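An afternoon at the Larik open day

3 min read
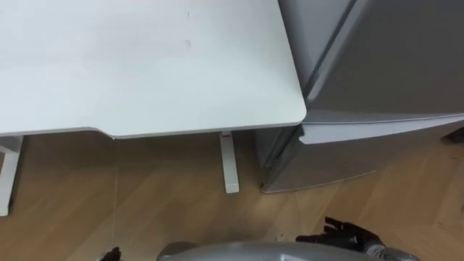
How long does a visitor need for an open day like this one? Two hours is enough for the demonstrations, and I would add one more if you like to ask questions.

I went to Larik in June and I promised several people to write about it. Now it is 2025-12-21 and I am finally doing it, so please forgive me if some details are short.

Larik shares a building with a company called Le Roux, and the entrance is on the Le Roux side. I walked past it two times. Inside, they gave us a paper badge and divided us into groups of 20. My group started with the household robot, which was the reason I came.

The robot was working in a room made like a small home office, with a white desk, a gray mini refrigerator and a light wooden floor. I had expected a stage and loud music. It was much quieter - mostly we listened to the motors. The black hands interested me more than anything else, because the fingers have joints and curl a little even when they hold nothing. When one hand goes down near the floor, you start to hold your own breath.

The engineer explained that low places are difficult. Close to the floor, the robot has to know where the desk legs are, where the refrigerator ends, and where its own body is. I had never thought about the last one. She told us that they repeated one floor task 80 times in a week and changed only the angle of the wrist. I liked that she also spoke about the bad days.

After this we saw Moltimau, their software for planning the movements. I understood maybe half of it. The screen was small and I stood behind a tall man, so I can not say much more.

The ticket cost 7 euros and included coffee, which was good. The Purora stand in the hallway sold air filters and I did not stop there, but my sister took a brochure and later bought one.

One complaint: there were only 50 chairs for the final talk, and many older visitors had to stand. I wrote this on the feedback form. They plan another open day next June, and I have already asked to be on the mailing list.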